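Zundar Bench Arm, 2-Finger Model
Dimby Equipment > Sorting and Tidying > Tabletop Arms

Availability: built to order
Minimum order: 1
Warranty: 2 years on joints and drives, 1 year on the gripper
Sold with: arm, table clamp, controller, power supply, task software, practice files

Overview

The Zundar is a tabletop arm for light picking and placing. It lifts small solid objects from a bench and puts them down in a place you choose. Customers buy it for sorting parts into trays, clearing a packing bench between orders, and loading small fixtures. A few have bought it for use at home, and we get enough calls about that to cover it on this page.

What it does well

Rigid objects with flat or gently rounded sides. Blocks, boxed goods, jars with the lid on, plastic fittings and machined parts are all fine if they fit between the fingers.

Fixed locations. If the tray is clamped down and the parts arrive in the same area each time, the arm can be left to work through a batch with someone checking in.

Repeated jobs. Setting up a new task takes most people a morning the first time. After that, a similar task takes much less.

What it does with some help

Mixed items on one surface. The arm can tell one item from another if they differ clearly in color or size. It has trouble with items that touch each other, and it will sometimes pick up one and push its neighbor off the table. Leave a finger's width between pieces.

Stacking. Two high is dependable with square items. Higher stacks depend on how even the items are.

Shiny surfaces. Glare can shift the pick point. Moving the lamp usually fixes it.

What it does not do

Laundry. It can pick up a sock. It can't find the other one, and it does not fold.

Dishes. The arm is not sealed against water, and wet glass slips out of the standard fingers.

Loose trash, cables, bags, food, or anything that changes shape when held.

Anything off the table. The arm stays where you clamp it. It does not open doors or drawers in the kitchen sense, though it will slide a light tray toward itself if the tray has a lip.

Can it do chores yet?

Boris Dvořáček, who runs product support, gets this question more than any other. His answer is that it can do parts of chores. Putting 40 identical fittings in a tray is a job the arm can finish. Clearing a kitchen table is a dozen small jobs, and the arm can do three or four of them. A person still has to do the rest, and in a home that person is usually faster doing the whole thing.

On a shop floor the sums are different. The same small job comes up all day and a slow arm is still useful. Our customer Rarndale moved its end-of-shift bench clearing to a Zundar in September. In their first full week it handled 51 trays and stopped for help on 2 of them, both times for a part lying on its edge. Their bench is kept tidy and well lit, and you should not expect the same result on a crowded one.

Practice files

Each arm ships with a set of simulated tasks that run on an ordinary office computer. They use plain colored blocks on a table: pick up, put down, move next to, place on top. You can try a task there before the arm has been unpacked, and change the block sizes to match your own parts.

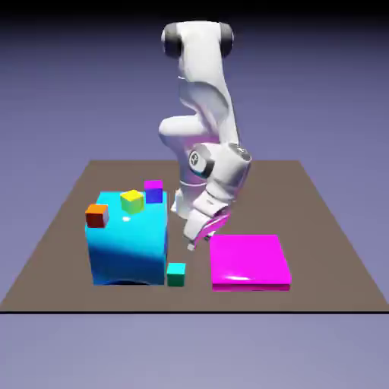 A task that works in the practice files still needs checking on the real bench. Friction, lighting and worn parts all make a difference, and the software does not model them closely. Liya Workneh, who writes the files, suggests running a new task slowly for the first full batch and keeping a hand near the stop button.

Specifications

Mounting: table clamp or four bolts
Gripper: two fingers, parallel
Reach: 29 inches from the center of the base
Lifting limit: see the load chart in the manual, which varies with reach
Operating area: indoors, dry, level surface
Controls: desktop software, stop button on cable

Options

Coetzee soft finger pads, pair. For jars and smooth plastic. They wear faster than the standard fingers and should be checked weekly in daily use.
Bench tray with lip
Spare stop button and cable
Bolt-down plate

Before you order

Send us a list of the items you want moved, with sizes and weights, and a picture of the bench. We will tell you which of them the arm can handle. If most of the list is soft, wet or tangled, we will recommend against buying.

Returns are accepted within 40 days if the arm has not been bolted down or modified. Finger pads are not returnable once fitted.

Page updated 4 Feb 2023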